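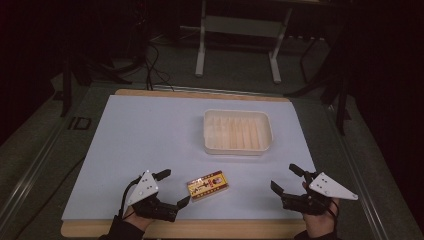
Small box, shallow tray.

February 4, 2026

I cleared out the hall closet over the holidays and kept going through January. It is the only real storage in the apartment, and I had not seen the back wall of it in 7 years.

Most of what came out was packaging. I keep boxes. I keep the box from the toaster, the box from the old phone, the box the newer phone came in, and a stack of shipping cartons I thought I would need when I moved. When I did move, in December of the year before last, I bought new cartons anyway and brought the old ones along inside them.

My rule this time was simple. If the thing was past its return date, the box went. I made an exception for the Fontes lamp, which has a glass shade and no other safe way to travel.

Small boxes were harder. They stack well and always look useful. I used to sort screws and picture hooks into them, then forget which was which and buy more hooks. Ajith Kamath, who lives downstairs, suggested open trays. You look in and see what you have. I put three on the middle shelf and so far I have not bought any hooks.

Paper took the longest. I found a receipt for 3,860 from a trip, in a currency I had to look up, and the manual for a Tilteo radio I gave away. I kept tax papers and anything with a signature on it. The rest went to recycling in four trips.

I also found a letter from Subbarao Krishnan, my first landlord, returning my deposit in full and asking for the mailbox key. I still have the key. It was in an envelope taped to the back of the letter.

The closet now holds coats, the vacuum, the lamp box and one shelf of hardware. The vacuum used to live behind the bedroom door. Next is the cabinet over the fridge, and I need to borrow a ladder for that.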